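## Section 4: Clearing and Resetting the Kitchen Table

Okay, you've made it to my favorite section. If you did the hallway first (Section 3), you probably have a pile of stuff that got dumped on the kitchen table because there was nowhere else for it to go. Mine always ends up there too. Gloves, scarves, bits of yarn, bags inside bags inside other bags – the works.

This part of the guide covers the table only. Cabinets come in Section 5, and please don't jump ahead, I've tried it and you end up with two messes instead of one.

### 4.1 What you'll need

- One cleared chair or stool next to the table
- The Lelwood sorting bins from Section 2 (the small ones are fine)
- A handful of plastic bags, any color, with handles if you have them
- A damp cloth and a dry cloth
- The paper labels you cut out in Section 2
- 40 minutes, or 60 if it's winter and the whole family's woollies are on there

**Note:** If you're using the Vinevness folding bins from the older version of this guide, they still work. Pop the bottom panel down until it clicks and check it with your fist before you load anything. I once lost a whole bin of buttons through the bottom of one and I was finding them until January.

### 4.2 Leave the tablecloth on

I get asked about this more than anything else. Yes, leave it on! A cloth keeps small things from skating off the edge, and you'll be shaking it out at the end anyway. I like a big check or a wide stripe for this job, and you'll see why in the next step.

1. Smooth the cloth so it hangs fairly evenly over the edges.
2. Push any food, dishes or open drinks over to the counter. All of it, including your coffee.
3. Pick one stripe that runs across the table and call it your line. Everything waiting to be sorted stays on one side of it. Everything bagged goes on the other.

If your cloth is plain, lay a piece of string across it or just pick a spot and remember it. I never remember it, so I use string.

**Caution:** Don't do this step with a candle on the table, even an unlit one. Wax gets into wool and you'll be there with brown paper and an iron for the rest of Tuesday.

### 4.3 Pull out the knitwear first

Soft things hide small things, so they go first. Work from the edge of the table inward.

1. Pick up one knitted item at a time. Give it a gentle squeeze to feel for anything caught inside – keys, coins, a rogue clothespin.
2. Open it out and look at both sides.
3. Put clean items in the bin marked WEAR and anything that needs a wash in the bin marked WASH.
4. Put anything with a hole, a pulled thread or a missing mate in the bin marked LATER. Don't start mending! I mean it. You'll sit down "for a second" and it'll be dark outside.

Gloves are a pain because they never lie flat and they always look like they're missing a finger until you poke it back out. Turn the fingers right side out before you decide what bin they belong in.

Loose yarn and tassels get their own little heap. If a strand is still attached to something, follow it with your fingers back to where it starts and move the two together. Never yank. If you've got a tangle bigger than your hand, tie one soft scrap around the middle of it and set it aside as is. You can untangle it in front of the TV.

### 4.4 Bag up by the neck

Now the bags. My rule is that a bag gets picked up, gathered and closed in one go, so that it isn't hanging open on the table collecting crumbs while I do something else.

1. Check what's in the bag. If you can't tell from the outside, open it.
2. Let the contents settle to the bottom and press the extra air out with the flat of your hand. Slowly, or it puffs right back at you.
3. Gather the plastic together above the contents until you've got a narrow neck.
4. Hold the neck firmly and let the handles fall free. Don't trap them in your grip or you'll have nothing left to tie.
5. Twist once, then knot the handles across each other.
6. Move the closed bag over your line.

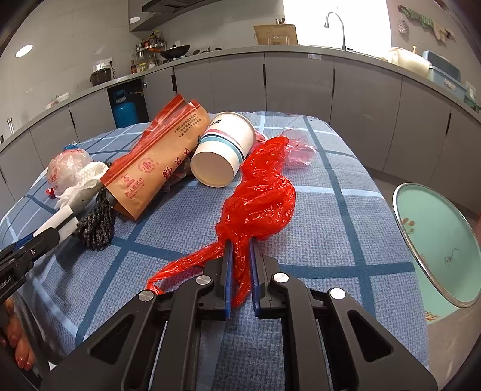

**Lenuța Tudose**
*Author of this guide and workshop lead, Rorville Home Sorting Club*

A bright red bag like that one is what I'd pick every time for the things I need to find again fast, and it's a good one for learning how much of the neck to gather. Leave yourself enough plastic above the contents. If the neck is too short the knot sits right on top of your stuff and you'll be picking at it with your fingernails later, muttering.

See-through and whitish bags are great for things you want to recognize without opening. Keep knitted things and yarn to one side of them while you work, as a handle has a way of snagging on a loose loop and taking the whole lot with it when you lift.

Handles that have gone long and twisted still tie just fine. Run one between your finger and thumb to flatten it a bit first. If it's stretched so thin that you're nervous about it, skip the knot and use a clip.

**Note:** A knot only needs to be snug. You're going to open this bag again someday and you'd like to do it without scissors. If you do want a tighter close (for the attic, say), double-bag and tie the inner one loosely and the outer one firmly.

**Caution:** Plastic bags are not toys. Keep the whole stack, full and empty, away from small kids and pets, and put the leftovers away before you take a break.

### 4.5 Label before you lift

I used to label everything at the end. Then Radu Jitaru, who did the layout for this guide and tested every section of it in his own apartment, sent me a message that just said "which of these bags is the hats." So now we label first.

1. Take one paper label per bag.
2. Write what's inside and who it's for. "Stuff" is not a label. I know. I've done it.
3. Thread the label under the knot, or tape it to the side if there's no room.
4. Put the label facing out so you can read it on the shelf.

Pencil is better than pen here. Ink can rub off onto the plastic and then onto your light-colored knits, and a white glove with a blue thumb isn't a look I can recommend.

### 4.6 Empty the table

Start with whatever's nearest the edge and work back.

1. Carry the WASH bin straight to the machine. Don't park it in the hall.
2. Put the WEAR bin by the door or wherever your coats live.
3. Put the LATER bin on your chair or stool. It goes into Section 7 (Mending and Matching).
4. Carry the tied bags by holding under the bottom with one hand and around the neck with the other. Handles alone are fine for light loads, but I wouldn't trust them on the stairs.
5. Flatten the empty bags, fold them in thirds and put them in the bag drawer. If you don't have a bag drawer yet, you're getting one in Section 5!

### 4.7 Shake, wipe, reset

1. Fold the cloth inward from all four sides so the crumbs and fluff stay in the middle.
2. Take it outside or over the tub and shake it out.
3. Wipe the tabletop with the damp cloth, then go over it with the dry one.
4. Check the floor under the table. There's always a bit of yarn down there.
5. Put the cloth back on, turned a quarter turn from how it was. It wears more evenly that way and you get a fresh side for spills.

Checked cloths are easy to straighten, by the way. Line one stripe up with the edge of the table and the rest pretty much behaves itself. Mine is an old Alarcón weave that's been through the wash so many times I've stopped being careful with it, and it still hangs nicely.

### 4.8 If something goes wrong

**The bag split while I was tying it.**
Don't tape it. Slide the whole thing, split side down, into a second bag and tie that one.

**I can't get the air out.**
Lay the bag on its side and roll it gently from the bottom toward the neck, the way you would a tube of toothpaste. Leave a little air in for chunky knits so they don't get squashed flat.

**I tied a knot and now I need what's inside.**
Twist one handle tightly along its length so it goes thin and stiff, then push it back through the knot. It loosens right up most of the time. If it doesn't, go ahead and cut it, and reuse the bag as a liner.

**The yarn snagged on the bag.**
Stop pulling. Put everything back down on the cloth and ease the plastic off the yarn, not the other way around.

**I ran over my time.**
You're fine. Finish the step you're on, tie whatever's open, and leave the rest behind your line. Anything past the line is done and you don't have to look at it again. Then take 20 minutes off before you start Section 5, and eat something while you've got a clear table to eat it on.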